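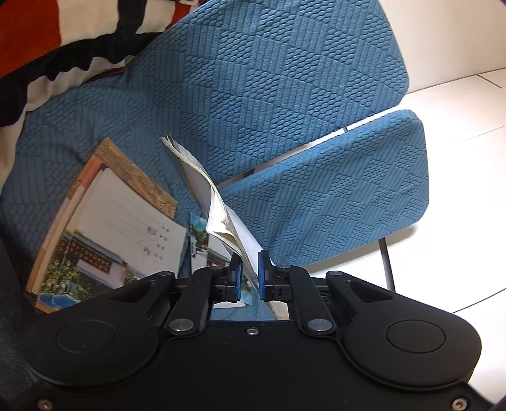
I've now read the Runevex write-up twice, and I still don't buy the headline. The claim is that a policy trained on hand-held gripper demos in ordinary homes will tidy paper clutter in homes it has never seen. They collected 2107 demos for it, which sounds like plenty until you read the appendix and find that 18 of the 21 test rooms belong to people who also recorded training data. Different rooms, same people, same habits. I wouldn't call that unseen.

Paper is a nasty test, I'll give them that. A limp pamphlet and a stack of books have almost nothing in common as far as grasping goes, and the method uses one policy for both.
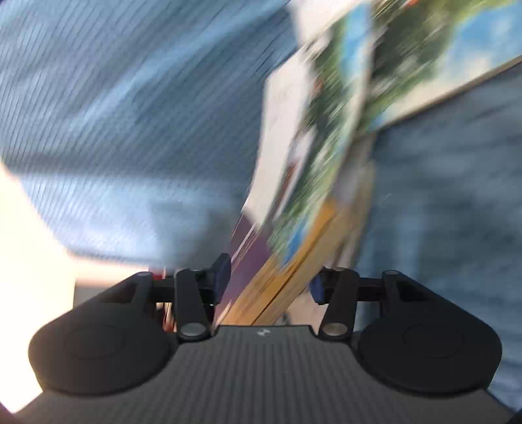 A stack of books and magazines between the finger pads, with plenty of motion blur.

Selim Bilgin wrote to me that blurry moments like this get down-weighted in training. Fine - but by how much? The ablation that would tell us is missing, and the Drusum baseline was trained without any weighting at all. So is the gain from the method or from the cleanup? I've asked for the per-room numbers and will post them if they turn up.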